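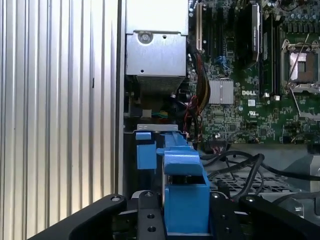

Plallwood Sets Equipment Budget for Robotic Drive Removal at Sidgate

SIDGATE — Plallwood, a refurbisher of office computers, said Saturday it has approved a budget for robotic workcells at its Sidgate plant. The cells will take hard drives out of retired desktop workstations before the machines go on to testing, resale or scrap.

The first purchase covers 2 cells, to be installed in December. A further 4 are planned once the first pair has worked through a trial lot of 2000 machines. Each cell consists of an arm, a two-finger gripper with a wrist camera, a bench fixture and a drive tote. Sfeir will supply the arms and grippers. Bolum will build the fixtures and handle wiring and guarding.

Drive removal was chosen as the starting point for cost reasons. Every machine that enters the plant has to give up its drive, and many of the business desktops Plallwood receives hold theirs in plastic carriers that can be gripped by a handle and pulled without a screwdriver.
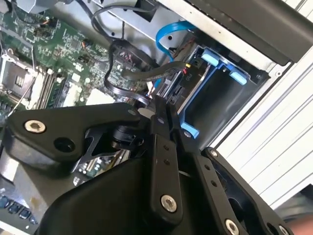 Cables are the harder part of the job. Power and data leads have to be off the drive before the carrier moves, and they seldom sit in the same place from one machine to the next. Plallwood has budgeted for an operator at each pair of cells to unplug leads and deal with cases the arm cannot finish.

"We priced this with a person in it from the start," said Trevor Dufour, who manages equipment planning at Plallwood. "The quotes that left the person out looked better on paper, but they needed a second tool and a lot more programming. We may buy that later. It is not in this budget."

Dufour said the arms account for less than half of the approved spending. The rest goes to fixtures, spare gripper fingers, floor work, training and a service contract. Spare fingers are carried as a yearly cost and will be ordered with the cells.
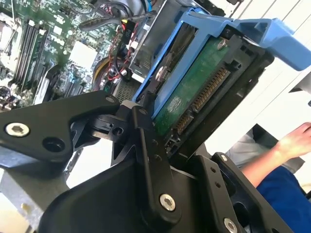 Removed drives will be scanned by serial number and placed in locked totes, as they are now. Carriers in good condition will be separated from the drives at a manual station and returned to stock, where they are used in rebuilt machines. Plallwood does not plan to automate that step.

The Sidgate plant employs 70 people. No positions will be cut as part of the project, the company said, and operators for the first cells will be drawn from the current teardown crew. Training will be held on site by Bolum before the cells go into regular use.

A decision on the further cells depends on the trial lot. Plallwood will look at finished removals per shift, damaged carriers and hours of downtime — figures it already keeps for its manual benches.

About Plallwood
Plallwood buys, repairs and resells used business computers and recycles equipment that cannot be returned to service.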